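# disov-recipes

Hi! I'm Rochelle Villanueva, and this is my pile of 729 family and neighborhood recipes, typed up as plain text so my cousins can search them (and finally stop texting me about the plum cake). One recipe per file, ingredients first.

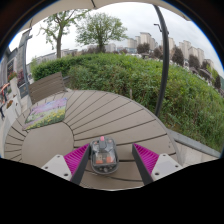
Are the measurements metric?

Mostly cups and spoons, though 14 of the older bread recipes are still in grams and I like them that way.

Spot a typo? Open an issue! I go through them on Tuesday nights.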